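Grip notebook, Zuvorthorpe bench
Last updated 8/9/26
4 comments

Trying the hand-held pair against the old trigger units. Tala wore the harness and did the runs, I kept the log.

Weight is fine. After more than 100 closes on the old units Tala's thumbs were sore, and on these she stopped only to drink. The curved housings hold a mug rim well and are poor on flat things. A hardcover lying flat on the table took her several tries every time — the lip won't get under the cover. Fabian wants a thinner lip printed before we judge them on that.

Tag tracking: good while the hands are apart. With the two grippers close together the inner faces drop out first and the right pose jumps. Natanael thinks it is exposure. I think it is angle. Redo with the lights down and see.

Cables still catch on the table edge when she reaches across. Try routing them up the sleeve or along the strap.

To do: recalibrate both cubes, ask Raíssa for the Nenell logs to compare, write up the jump for Lindalva.

Share 2
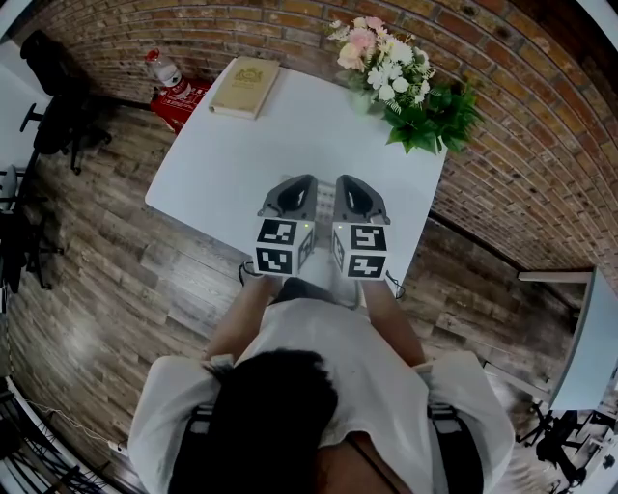

Both grippers side by side at the near edge, tags facing in.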